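Can You Teach a Robot by Showing It?

You may have heard that robots can now learn the way kids do. Somebody shows the robot a job, the robot watches, and after that it can do the job by itself. It sounds easy. Let's look at how it really works before we believe all of it.

Two ways to show

People mostly show a robot arm what to do in one of two ways.

The first way is to take hold of the arm and move it. The motors are set so that they go soft, and you guide the arm the way you might guide a little kid's hand when they are learning to write. While you push and pull, the robot keeps a record of how far each of its joints is bent, many times every second.

The second way is remote control. You stand or sit nearby and hold a controller, or a smaller copy of the arm. When you move your hand left, the robot's hand goes left. When you squeeze, it squeezes. Using a controller like this to work a robot is called teleoperation. "Tele" comes from an old Greek word for "far," although the person is often close enough to touch the table.

Each time a person does the whole job from start to finish, that is one demonstration. A camera usually records at the same time, so the computer gets two things to match up: what the table looked like, and what the person made the arm do.

A very small job

The jobs are smaller than you might expect. One robot project, called Trollo, works with blocks and a circle drawn in marker. Put the blocks in the circle. Take the blocks out of the circle. You could do either one before you could talk in full sentences.
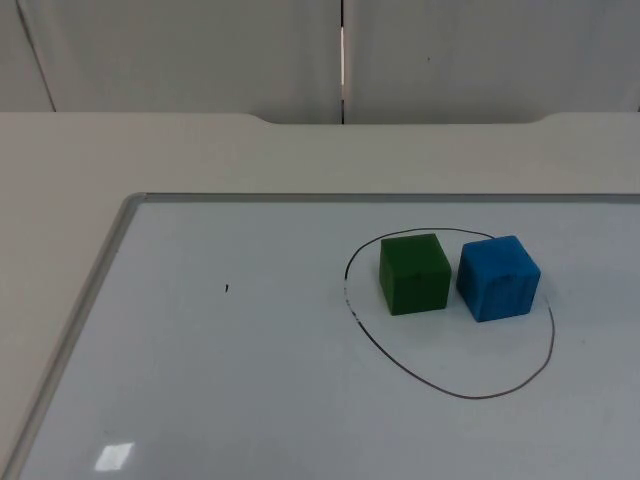 A green cube and a blue cube inside a hand-drawn circle on a whiteboard.

For Trollo, people gave 1267 demonstrations of block jobs like these. Think about that number for a minute. If a teacher had to show you 1267 times how to put a block in a circle, the teacher would start to worry.

So why does it take so many? A robot has no idea what a block is. It doesn't know that a block stays the same block when you turn it, or that it will fall if you let go too high up. You learned those things as a baby by dropping your spoon off the high chair again and again. The robot gets only numbers from its camera and its joints, and a computer program has to hunt for a pattern in them. With one or two examples there are too many patterns that could fit.

Did it learn the right thing?

This is the question to ask every time you see a video of a clever robot.

Suppose every demonstration has the green block on the left. The robot might learn "pick up the green block." Or it might learn "pick up whatever is on the left." In practice both would look the same, right up to the day somebody swaps the blocks. Then one robot would get it right and the other would grab blue.

The same sort of trouble can come from things people hardly notice. A shiny board can bounce light into a camera. A circle drawn by hand comes out a bit different each time. You would never be fooled by that, but a robot that has seen only one circle might be.

Good teachers of robots change things on purpose. They move the blocks, draw the circle again in a new spot, and turn the lights up or down. Then they test the robot with setups it has never seen. A company that tests only with the setups it practiced on is like a student who saw the answers the night before.

What about the ads?

An ad for a home robot named Drokasell says it "learns any chore in 2 minutes." Any chore? Washing a window is a chore, and so is getting gum out of a rug. Before believing the ad, I would want to know how many times it tried, how many times it failed, and whether a person was holding a remote control just out of view. A robot that is being steered by a person can look very smart. The smart part is the person.

None of this means that showing is a bad way to teach. Writing out rules for every tiny motion of an arm is slow and hard, and a person can show a motion in a few seconds. It just takes a lot more showing than the ads let on.

Try it yourself

You need a friend, two blocks of different colors, a sheet of paper and a marker.

Draw a circle on the paper. Without talking, move one block into the circle 8 times, always starting with the blocks in the same places. Now switch the blocks and ask your friend to do what you did. Which block did your friend pick? Ask why.

Words to know

Demonstration: doing a job once, all the way through, so a robot can learn from it.
Teleoperation: working a robot with a controller.
Joint: a place where a robot arm bends or turns.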